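The Night the Arm Let Go
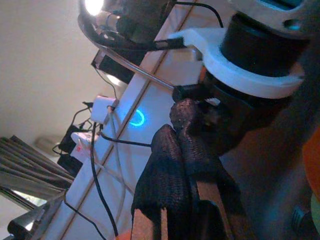
The gripper in its mesh sleeves, with the blue light showing on the white panel behind.

Nabila Fawzy had been at Bremstead long enough to know the sound of every machine in the building, and the sound that came from the back bench that evening was not one she liked. It was a small sound, a kind of sigh, and after it came the clatter of something wooden going down onto the floor and rolling under the cabinet where nobody swept.

She put down her tea and went to look. The arm they called Breltach (after a village Helge Vik had once been happy in, or so he claimed when he was in the mood to talk) was standing quite still in the middle of its job, with its two black-stockinged fingers apart and nothing between them.

"You dropped it," she told the arm, in the voice she used on her nephews.

It was the fourth time since July, and she knew perfectly well she ought to have written up the other three. The logbook was right there on its string. But each time the arm had picked up the next piece as nicely as you please, and there had been a bus to catch, and Mansour's order was late already, and so she had let it go.

She pressed the stop, hung her cardigan over the back of the chair, and rang Helge at home.

He came in his good shoes, which meant she had pulled him away from supper, and he didn't say one word about it. He crouched down by the bench with his flashlight in his teeth and looked for a long while at the place where the mesh bunched up under the clamp. Then he took the flashlight out and wiped it on his sleeve.

"What does the log say?" he asked.

"Code 133," said Nabila. "Lost grip. And before that, 441 cycles without so much as a hiccup."

"And the other times?"

She could have fibbed. Helge was a trusting man, and it was late, and the whole business might have ended there with a new pair of sleeves and a cup of something hot. Instead she sat down on the cardigan and the chair together and told him about all of them, the one in July and the two after it, and the bus.

He listened the way he always did, with his head a little to one side.

"I changed those sleeves myself," he said finally. "Before the summer. I didn't care for how the cloth was sitting, and I thought, well, it'll settle. I never wrote that down either."

So there they were, the pair of them — two grown people and one logbook with half its pages clean. Nabila laughed first, and then she got down on her hands and knees with a yardstick and fished the lost piece out from under the cabinet, along with a pencil and a great deal of fluff.

Helge hung the red tag on the switch and wrote "27th September" at the top of a fresh page, pressing hard. Trustance would have to be told in the morning, and Mansour would have to wait, and neither of those calls was going to be pleasant.

"Start with July," he said, and slid the pencil over to her. "I'll put the kettle on."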